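Section 4. Getting Your Jewelry Ready for the Drawers

The best part of owning a Nisness jewelry cabinet is the first fill. Before anything goes into a drawer, spread it all out and give each piece a moment of attention — you'll rediscover things you had forgotten you owned!

What you need
A soft cloth big enough to work on (an old striped tablecloth is great)
An open cardboard box
The Jultex polishing square from the accessory bag
The ring tray and watch cushions

4.1 Watches

1. Lay the cloth over a flat table and smooth it out. A few wrinkles are fine.
2. Wipe the case and the strap of each watch with the dry polishing square.
3. Check that the strap keepers slide freely. If one is stiff, work it gently along the band with a fingertip.
4. Curve the strap into an open loop and stand the watch on its side. The lining can air out this way, and you get a good look at the clasp while you're at it. Leave it for 15 minutes. 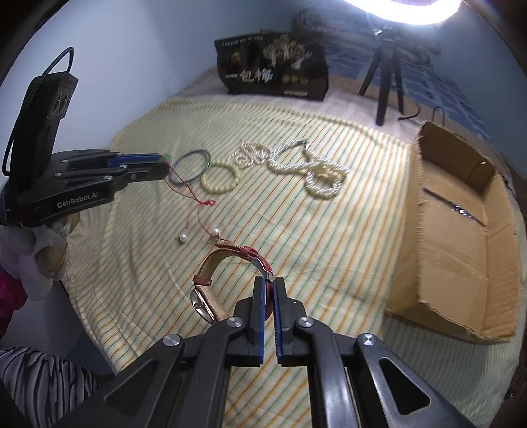
5. Slip the watch over a cushion and close the clasp. It should sit snugly without stretching the strap.

Caution: Never use the polishing square wet on a textured strap.

4.2 Beads and pearls

Pearls love a bit of room, and they look wonderful once they have it. Take your time with this part.

1. Open the clasp of every necklace before you lift it. Twisted styles with several strands hang much better with the ends free.
2. Place the heavier necklaces in the cardboard box in a wide curve. Watches waiting for a cushion can share the box, as long as the case doesn't rest on the pearls.
3. Keep tangled strands out on the cloth, where you can see every loop. Start from the outside of the heap and ease one loop free at a time — pulling only tightens things.
4. Hold beaded bracelets up by one end and let them hang straight. Look along the beads for gaps or worn cord. 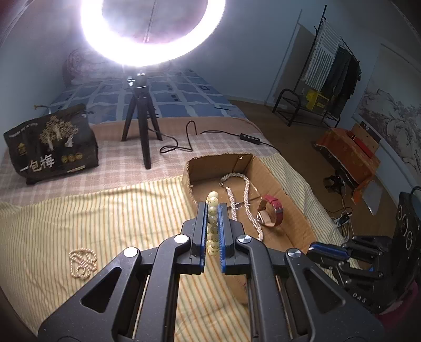 Fig. 9. Beaded bracelet, with the pearl necklace and watch in the box.

Note: Engraved beads collect dust in the carving. A soft, dry toothbrush gets it out in no time.

4.3 Filling the drawers

Bracelets go in the top drawer, necklaces on the Hapeta hooks inside the door, and watches in the bottom drawer. Each hook holds up to 300 grams. Leave the door open for 60 minutes after the first fill, then close it and turn the key to the left.

Spare hooks and cushions can be ordered from our Plallesville parts desk.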